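Speaker Notes: Reading a Lease Before You Sign It
Stevum Tenant Education Series, Session 4
Presenter: Ayten Toprak

Opening remarks

Welcome the audience and introduce the Series. Remind attendees that the session offers general information and does not replace advice from an attorney. Printed copies of the sample lease should be on every seat before the doors open. The sample was prepared for the Druvetti Apartments and runs to 47 numbered clauses. The talk covers five of them.

State the purpose plainly. A lease is a contract, and most of the disputes that reach the Stevum help desk concern terms that were already in the document on the day it was signed. Last year the desk handled 204 inquiries. The largest group had to do with security deposits, and the next largest with notice to vacate.
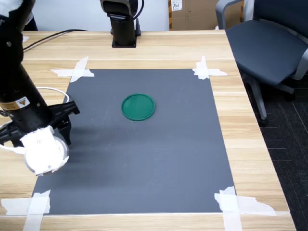
Page last changed: May 17, 2025

Clause 4: Parties and occupants

Ask the audience to turn to Clause 4. Explain the difference between a tenant, who signs and is responsible for the rent, and an occupant, who is permitted to live in the unit but has not signed. In the sample, adult children are listed as occupants. Point out that an occupant who turns eighteen during the lease term may be asked to sign at renewal.

Cover joint responsibility with care, as it is often misunderstood. Where two roommates sign one lease, the landlord may ask either of them for the full amount of the rent. A private agreement between roommates to split the rent does not change this. Pause for questions here. Last November this part of the talk ran well over its time, and the section on deposits had to be shortened.

Clause 9: Rent, due dates and late fees

Read the clause aloud. The rent is due on the first of the month, and a late fee applies after a grace period of five days. Note that the grace period delays the fee only. The rent is still late on the second. Attendees who pay through the Cliltine portal should save each confirmation, as the portal in the sample building keeps payment records for the current lease year only.

Clause 15: Security deposit and condition of the unit
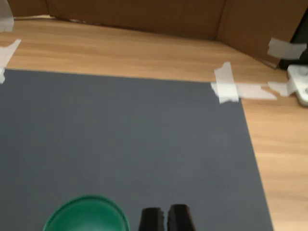

The deposit clause allows the landlord to charge for damage beyond ordinary wear, and the lease does not define ordinary wear. Spend time on this. Scuffed paint beside a light switch would usually fall within the term, and a burn in a countertop would usually fall outside it. Tenants should take photographs of every room on the day they receive the keys, and should check each one before moving on to the next room. A blurred picture, such as one with soft edges along a tabletop, will not show whether a scratch was there at move-in. Advise attendees to hold still, take one wide view and one close view of each existing mark, and send the full set to the landlord by email the same day.

Refer to the move-in checklist on the last page of the sample. Both parties should sign it. If the landlord declines to do so, the tenant should complete it alone, date it and keep a copy with the lease.

Clause 22: Entry by the landlord

Explain that the landlord may enter for repairs, inspections and showings after giving written notice. The required period differs from state to state, and the presenter should not quote a figure unless she has confirmed it for the location of the session. Emergencies — a burst pipe, for instance — are treated separately in the second paragraph of the clause.

Clause 31: Renewal and notice to vacate

This is the clause most often missed. The sample lease renews automatically unless one party gives written notice before the deadline. Ask attendees to find the deadline in the clause and underline it. Recommend that they write the date on a calendar at home.

Use the MacBrayne Court letter, page two of the handout. The tenant told the building manager in person that she planned to leave, and the lease required notice in writing. She was charged for an additional month. Allow the audience to read the letter in silence before discussing it.

Questions

Take written questions first, then questions from the floor. Do not give opinions on individual disputes. Attendees with a current dispute should be directed to the help desk table at the rear of the room, where intake forms are available.

Collect the evaluation cards at the door. Unused copies of the sample lease are to be returned to the Stevum office with the sign-in sheet.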